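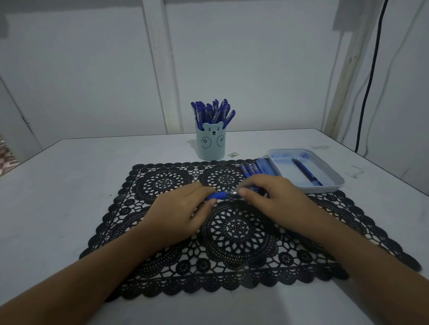
On March 7, 2018, a member wrote to the Stutovora table linen list:

> I have been reading the old threads on black lace and can't find
> an answer that covers all of it, so I'm asking again. I run the
> linen cupboard for a small hall in Kiltbridge that gets rented
> for dinners. We own a lot of white cotton and we know how to look
> after that. Last summer we were given 32 black lace placemats,
> mixed sizes, no labels on any of them. Some feel like cotton and
> some don't. I have three questions.
>
> 1. Can they go in the machine with anything else? The first two
> I washed turned the water gray and I stopped there.
>
> 2. The older ones have gone brownish at the edges. Is it worth
> trying to dye them again?
>
> 3. They have been stored folded in four and the creases will not
> come out. I've ironed them on medium and the crease is flat but
> you can still see it as a pale line.
>
> Also, the tables we use them on are white, so any color that
> comes off is going to show. I would like to know before a dinner
> and not after one.
>
> Thanks in advance.

I'll take these in order. I looked after the linens at a guest house for a long time and most of what we used was dark, so I've made the mistakes already.

First, sort them before you do anything else. You need to know what they're made of and you can't go by feel alone. Polyester lace that has been washed many times can feel a lot like cotton. Pull a thread from the back of a seam or a loose end, just a half inch or so, hold it with tweezers over the sink and put a match to it. Cotton burns quickly, smells like burning paper and leaves soft gray ash. Polyester shrinks away from the flame, melts, and leaves a hard bead. Do one from each pattern. If several are clearly from the same set you can test one and assume the rest. Some mats are a mix, and those will do a bit of both. Treat the mixed ones as polyester for heat and as cotton for color.

Keep the groups apart from then on. We sewed a single stitch of colored thread into one corner on the wrong side, red for cotton and green for synthetic. Laundry pen doesn't show on black, and sew-in labels show through the holes.

Question 1. No, not with anything else, and not yet in the machine at all for the cotton ones. Gray water on a first wash is normal for black cotton. What you want to find out is whether it stops. Wash each group by hand in a basin of cool water with a small squirt of plain dish soap or a liquid made for dark clothes. Move them around for a couple of minutes, lift them out, look at the water. Change it and do it again. If by the fourth or fifth basin the water is close to clear, that was loose dye and you can carry on. If the water is as dark as it was in the first basin, the dye was never fixed properly and no amount of rinsing will help. Those will mark a table if somebody spills water on them.

People will tell you to soak them in salt or vinegar. This comes up on the list every year. Neither one fixes the dye in a finished cotton piece at home. Salt helps during the dyeing and vinegar belongs with wool and silk dyes. It won't hurt them, but it won't do what you want either. There are liquid fixers sold for cotton that do work to a degree. I've used one and it cut the bleeding by a good amount on some napkins and made no difference on others. Read the bottle, because some want warm water and some want it cold.

Once the rinse water is clear you can put them in the machine on the gentle cycle, cold, in a zipped mesh bag, with other blacks only. Use the bag every time. The loops around the edge catch on everything, including each other. Don't fill the bag more than half. No powder detergent, as it leaves white specks in the holes that you then have to pick out, and nothing with bleach or brighteners in it. Check the label on the bottle for brighteners even if it says it's gentle.

The tumble dryer is out. Lay them on a towel you don't care about, pull them to shape with your fingers, and leave them. Out of the sun.

For your white tables, do a rub test before they go out. Dampen a scrap of white cotton, press it hard on the mat for half a minute and look at it. Then do the same with a little cooking oil on the scrap, since salad dressing gets on these more than water does. If either scrap picks up color, that mat goes on a dark table or under a glass plate. We had a varnished white sideboard that took a gray ring from a wet mat left on overnight and it never fully came out. If you've got a mark already, try a paste of baking soda and water on a soft cloth, somewhere hidden first.

Question 2. It depends on the fiber, so do the burn test before spending money. Cotton that has gone brown at the edges can be dyed again and usually comes out well. The brown is the black dye breaking down from light, and the edges get it first when mats are stored in a stack near a window. Use a proper cold water reactive dye and not the all-purpose kind from the grocery store, which washes out faster. Weigh the mats dry, and use double the dye the packet says for that weight. Black always needs more. Do the whole set in one go or they won't match. Wear gloves and cover the floor.

Polyester is another matter. The dye for it needs to be kept close to boiling for a long time and I wouldn't do it in a kitchen pot you plan to cook in. For the price of the dye and the trouble you could buy new ones. The thread in some mats is also different from the net behind it, and then you get two blacks. I've got a runner like that and it looks wrong in daylight, though under lamps it's all right.

If the brown bothers you only a little, use those mats for evening dinners.

Question 3. The pale line in the fold is wear. The thread there has been rubbed and bent every time the stack was moved and the surface fibers have broken. Ironing won't bring color back into it. On cotton, the dye bath in question 2 will mostly hide it. On polyester the line may be shine from the iron, so check how hot you had it. Medium on an older iron can be too hot for synthetic lace. Go to low, put a pressing cloth over it, and press from the wrong side on a folded towel so the raised parts sink in and don't get flattened. Press straight down and lift. If you push the iron along, the scallops fold under and you press a new crease into them.

For storage, don't fold them. Lay them flat with a sheet of acid-free tissue between each one, in a shallow box or drawer. If you haven't got a drawer wide enough, roll them around a cardboard tube covered in tissue, right side out. Ask at a fabric store for empty tubes, they throw them away. Not too many per tube. Keep blacks out of the same drawer as your whites even when dry, because if there's ever a leak or a damp spell you will lose the whites. We lost six cloths that way.

A few other things while I'm writing.

Pens. Keep ballpoints and markers away from these if people will be signing a guest book or filling in cards at the tables. You'd think ink wouldn't matter on black but it goes straight through the holes, and blue on a white tabletop is visible from the door. Put a hard board or a plain mat under anything that's being written on. The lumps in the lace spoil the writing too.

Candles. Wax in lace is slow to get out. Freeze the mat in a plastic bag overnight, crack off what you can, and then press between paper towels with a low iron, changing the paper each time. Scraping it with a knife breaks the threads.

Repairs. Broken loops should be caught right away with matching thread, before the next wash. Cotton for cotton. Black thread comes in different blacks, so take a mat with you when you buy it. I've had good results with Lukumay 40 weight, which is a slightly warm black, and the Podinau one is bluer. Lay both on the mat near a window and pick.

Starch. You didn't ask but someone will. Spray starch flakes white on black. If you want them stiffer, use liquid starch thinned well down with water, dip, squeeze in a towel, and dry flat. Do one first. Wash the starch out before you put them away for any length of time, as silverfish eat it.

On cost, it may help to know that a full set for a hall our size was quoted at about 3,000 when we last asked, which is why we put so much work into the old ones. With 32 given to you for nothing you can afford to lose a few. I would pick the worst cotton one and the worst synthetic one and try everything on those.

Could you post what the burn test gives you? If they're mostly synthetic then ignore most of the dye section. And if anyone else on the list has used a fixer on black cotton with hot dishes set on top of it afterward, I'd like to hear how it held up, because I only ever tried it on napkins.

--
To leave the Stutovora table linen list, send a blank message with "leave" in the subject line.
Please trim quoted text when replying.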